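Open Afternoon at the Stollero Rooms

Gallery

These pictures come from the December open afternoon, when the ground floor was set out for drinks, second-hand clothes and a look round. Doors were open until 3 pm. Entry was free and tea cost 50p, paid into the tin by the door.

The building belonged to the Kopecký printing works before it was divided up. The ground floor is the largest of the rooms for hire, and the tall windows run along one side of it. The glass was cleaned in the autumn and the red paint on the bars was touched up at the same time.

Tables can be moved to suit the booking. The checked cloths are kept in the cupboard under the stairs and need to go back there folded. Office chairs stay on this floor, as they mark the boards upstairs.

Clothes left on the rail at closing time went to the Flerommont shop. Sales on the day came to £491, which pays for the new fan and part of the heating bill.

Drinks were made at the counter end of the room.

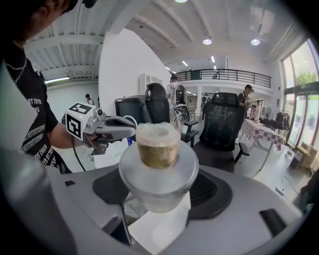 Cups should be rinsed before they go in the crate. Anyone hiring the room may use the Gokton urn, but it takes a while to heat and should be switched on before guests arrive. Milk is not supplied.

The next open afternoon will be in spring. Bookings for the ground floor are for a minimum of 3 hours, including setting up and clearing away.

Back to all galleries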